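Week one of the Duvport apartment. The listing said "compact kitchen." I own 40 inches of counter and the toaster has claimed most of it.

Harkadness, the store downtown, will sell you a counter extension for $70. I bought a $5 cutting board and put it over the sink. Same thing, wetter.
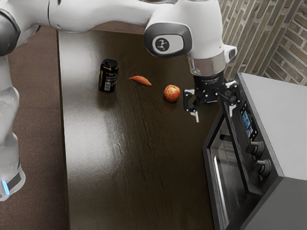

Where do you put the dish rack in a kitchen this small?

On top of the fridge, with a towel under it. You get used to reaching.

Dinner tonight was soup, eaten standing up, next to the sink, over the cutting board. The rent went up in March, before I even moved in.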